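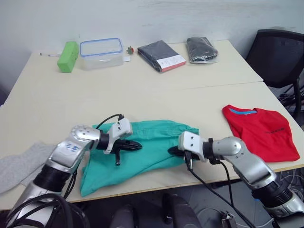 Sutherland, series two: your questions

By Senthil Rai
January

Print this page | E-mail this page

I get the same handful of questions in my inbox every time I review an episode, so I've put the answers in one place. No spoilers past episode four, promise!

Do I need to have seen the first series?

I'd say yes. The opening episode has a recap, but it rushes through the Nodelon trial in a couple of shots and never explains why Maggie won't speak to her brother. If you're short of time, watch the first two and the last one.

Is it based on a book?

Loosely. Lorcan Rafferty wrote a short novel called Sekham (mine runs to 285 pages, with very small print) and the first series used most of it. Series two is new, though Rafferty has a script credit on episode three -- my favourite so far, the one on the ferry.

Why has the theme tune changed?

I don't know, and I miss the old one too. The new version has the same melody with the brass taken out.

How long are the episodes?

Most are under an hour. The finale is listed at 123 minutes, so get your snacks in early.

What does 3101 mean?

It's the door code at the Nalteck office in episode one, and it turns up again on the hospital locker. I have a theory about whose birthday it is, but that'll have to wait until the finale's been on.

Will there be a third series?

Nothing's been announced. I'd happily watch one, as long as they bring back the landlady.

Can I send you my own theories?

Please do! Keep them under 100 words if you can and put the episode number in the subject line.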